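Equipment Plan and Budget, Hand-held Gripper Project
Final report, section B (purchasing)
Group: Tainá Godoy, Everaldo Cordeiro, Toshio Yagi
Supervisor: Senga Skinner
Tuesday, November 28, 2023

1. What we had to plan for

The group got one hand-held gripper tool at the start of term, on loan from the Pacheco lab. Needs to go back in May. So the question for this section: what do we buy so the next group can keep going, and what do we not bother with. Section A (Everaldo) has the software, not repeated here.

Tasks are all tabletop. Pick up a small household thing, put it in a container, take it out again. No arm yet. Arm is a separate budget and Senga said to leave it out until the spring.

2. Must buy

Grippers. We want 3. One in use, one spare, one for parts. First plan was two but then Toshio stripped the thread on a finger mount and we lost most of a week waiting. Quote from Votatetti covers the bodies and cameras but not the fingers, check this before ordering, it's in the small print on page two.

Fingers. Print our own. Dark filament, whatever the workshop has open. Allow 6 pairs. They chip along the edges and the pads wear out first, so pads should be ordered as a separate line. Threaded inserts come in bags, one bag is plenty. Brass ones, the workshop iron is already set up for those.

Storage. Recordings are bigger than we planned. Two drives, one stays in the building and one goes home with whoever is doing backups that month.

Table. Already have. White top is good, objects stand out well. Do not spend money here.

3. Objects

This was the line everybody forgot in the first draft. Objects cost very little each but you need a lot of them and the trips take time. Our list has 20 items, mostly from the discount store in Pronthorpe: combs, brushes, cups, small baskets, sponges, clothes pins. Buy doubles of anything light colored plastic, it gets scuffed and then looks different from the earlier recordings.

Keep the reciepts. The department will not pay back without them and a card statement does not count. Sebastião in the finance office was patient with us twice, probably not a third time.

Baskets: get ones with a flat base. A handle that stays up is useful for a second task (lift by handle) so one purchase covers two tasks. Slatted sides were fine for us. Combs: thicker handles, the thin ones slip out between the pads.

4. Can wait

Second workstation. Two screens on the counter is OK for one person recording and one checking. Gets crowded with three people.
Better lighting. Would be nice. Ceiling lights did the job.
Zukum motion tracking kit. Tainá wants it, Everaldo does not. Delivery is 13 weeks so if the next group wants it they have to decide in their first meeting. Training day is extra.

5. Problems with the budget

We left out shipping. Then added it and went over, so the third drive got cut. Also no line for tape, screws, cable ties etc, which came out of our own pockets and was more than 20 dollars by the end. Put in a small "misc" line next time, finance does accept it if it has a name like consumables.

Order in this sequence: grippers, pads, drives, objects. Grippers have the longest wait after the tracking kit. Objects can be bought the same week you start.

6. Still open

Who signs for the spare gripper over the summer. Senga to ask.
Whether Pacheco will extend the loan, Toshio emailed, no anwser yet.
The task list for the spring is not final. Comb in basket stays in for sure, the lift by handle task depends on whether the new pads arrive before the break. If they don't, the next group should start with the old pads and swap later, and write down which recordings used which.

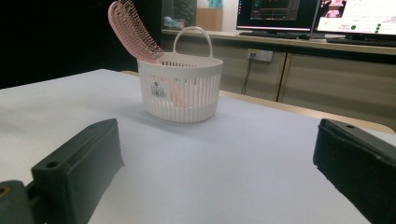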